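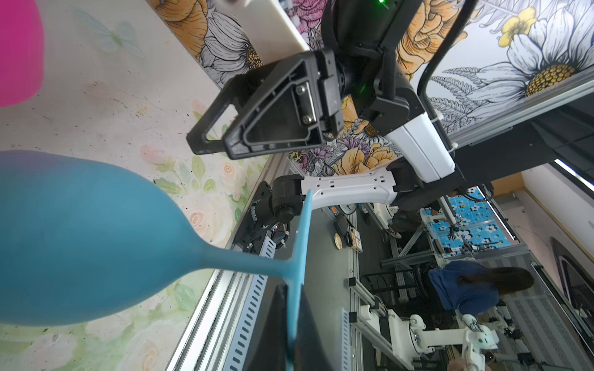
Re: [pivville-wine] Group order for the Stillia wand?

From: Janka Jelínek
To: pivville-wine list
Date: Tuesday, April 22, 2025

Zdeňka Beneš wrote:

> Hi all,
>
> Some of you know I had more or less given up red wine over the winter. Two glasses with dinner and I'd be up at three with a pounding head. My sister-in-law gave me one of the Stillia wands and I have to say I'm a convert. You stir it in the glass for three minutes and it pulls the sulfites out. I've used it on every glass for a month and have not had one bad night.
>
> The starter set is $179 and comes with 18 wands (they're single use). Herath will give us a break if we order as a group, and they'd like to know by the end of the month. The product page has 2,153 reviews and nearly all of them are five stars, so it isn't just me!
>
> It also softens the taste. I tried it on the cheap Pineo red and it came out tasting like something twice the price.
>
> Who's in? I'm also happy to bring some wands to the next tasting so people can try before they buy.
>
> Zdeňka

Zdeňka, I'm glad you're sleeping, and I mean that. I'm not in for the order, though, and I'd like to say why on the list, as two people have already written "count me in" and I think they should hear the other side before their money goes to Herath.

I did the arithmetic first, because I always do. $179 for 18 wands is just under ten dollars a glass. The Pineo red costs less than that for the whole bottle. If I spend a wand on every glass I have made a cheap bottle into a very expensive one, and I would want to be quite sure what I was getting.

What the wand may well do

I'm not saying it does nothing. Taking sulfites out of wine isn't magic. Some will go if you leave a glass standing open long enough, and there are drops sold for the purpose that work by plain chemistry. A little bag of resin beads could do it too. The box says it removes "up to" nearly all of them, and you know what I think of "up to." It doesn't say in how much wine, or starting from what level, or who measured it. I wrote to Stillia and asked. I got back a discount code.

You can buy test strips for free sulfite. They're fussy, and they are known to read wrong in red wine because the tannins get in the way, so I'm not going to claim a kitchen test would settle it. But a company that makes a thing like this has access to a lab, and a lab report is a page long. Put it on the website.

Are sulfites the trouble in the first place?

Here I have more doubts. As a rule white wines get more added sulfite than reds, and sweet whites more still. Yet the complaint is nearly always about red. Zdeňka, you drank my late harvest white in February and told me the next day you felt fine. Dried apricots can carry far more sulfite than a glass of wine, and you put those on the cheese board yourself.

There are people who really do react to sulfites. Mostly they are people with asthma and mostly it's their breathing that suffers, and they should be talking to a doctor and not to Herath. I would hate for anyone with that problem to read "removes sulfites" and decide a wine is now safe.

As for what does cause a red wine headache, I've read four explanations that all sounded good. Histamine, tannins, something in the skins that interferes with how the body handles alcohol, and alcohol itself on too little water. I don't know which one is right, and I get suspicious when somebody selling something does.

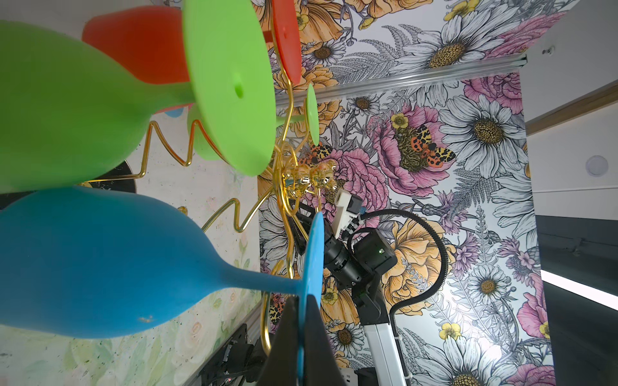 What a good month proves

Not a lot, I'm afraid. Zdeňka, you told us at the last tasting that you had gone down to one glass on weeknights. You also said you were stirring for three minutes, which means you're drinking slower. You started a new pillow. (You did, you told all of us about the pillow.) Any of those could have done it, and the wand would look exactly as good.

Then there's expecting to feel better. That's no insult to anyone. When my knee was bad I wore a copper sleeve for half a year and swore by it until I lost it at the pool and the knee went on improving without me. I still feel silly about the price.

The reviews don't move me either. 2,153 sounds like a lot, but I read three pages of them, and a good share were written by people who had just opened the box. "Arrived quickly, can't wait to try" is five stars. One was for a phone charger. Someone who tried a wand once, noticed no difference and threw the rest in a drawer is not going to sit down and write about it.

The taste claim

This one we can check, at least a little, and I would love to. Stir any young red for three minutes and it will seem softer, because you've been working air into it. So comparing a stirred glass with an unstirred glass tells you about stirring. The fair comparison is a wand against a plain spoon, same wine, same time, same arm.

My suggestion, if Zdeňka will still speak to me and will give up a few wands:

1. One bottle of the Pineo red, opened on the night. Nothing fancy and nothing anyone has feelings about.

2. Somebody who isn't tasting does the stirring in the kitchen, door shut. Half the glasses get a wand and half get a spoon, three minutes each by the timer. That person writes down which is which and keeps the paper in a pocket.

3. Everyone gets three glasses. Two are the same and one is different. You pick the odd one out, and you write your answer before you open your mouth. Last time we tried a blind tasting one person said "ooh, plums" and then we all had plums.

4. Guessing gets you the right answer one time in three. Keep that in mind before anyone celebrates. With a group our size we would need most of the table to get it right, and I'd want to run it again on another night with a different bottle.

5. No talking about headaches. We can't test that in an evening, and people drinking from three glasses are not in a position to complain about how they feel the next day.

I said clear glasses for this at first and I'm taking it back. If the wand changes the color even slightly, people will sort them by eye and call it taste. Better to use glasses you can't read the wine through well. The solid colored ones on the gold rack would do nicely, as long as each person's three match. If one is pink and the other two are blue, somebody will tell me the pink one tastes fruitier, and I'll have to go stand outside. 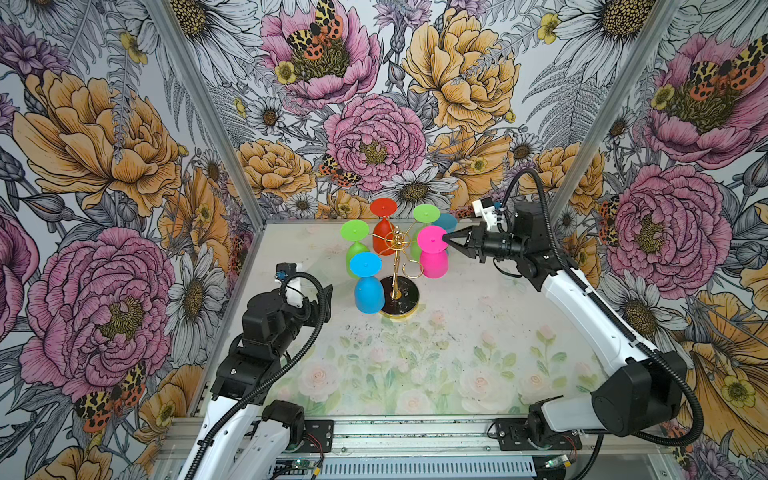
Glasses and other housekeeping

The rack holds six, which covers two people at a time. We can do it in rounds with a rinse between, or people can bring mugs. I'm serious about the mugs. Please make sure whatever you bring doesn't smell of dish soap, and please no scented candles this time.

I'll bring the wine, the timer and the spoon. I need one person to do the stirring who doesn't mind missing out. Crackers would be good, the plain kind.

On the order

Herath's deadline is Herath's problem. "By the end of the month" is how stores talk when they would like you to stop thinking. If the wands are any good they'll be for sale after we've tested them, and if the whole table picks out the odd glass twice running I'll buy a set at full price and say so here. I don't expect to be writing that check.

One more thing for those who just want fewer bad nights. A glass of water with each glass of wine, food first, and stopping one glass sooner. I know it's dull and you've heard it from your mother. Try that for a month without the wand and tell us how it goes, then a month with it – and write it down each morning, before you've talked yourself into anything.

Zdeňka, please do bring a few wands. And if you still have the leaflet from the box, bring that too, I want to see the small print.

Janka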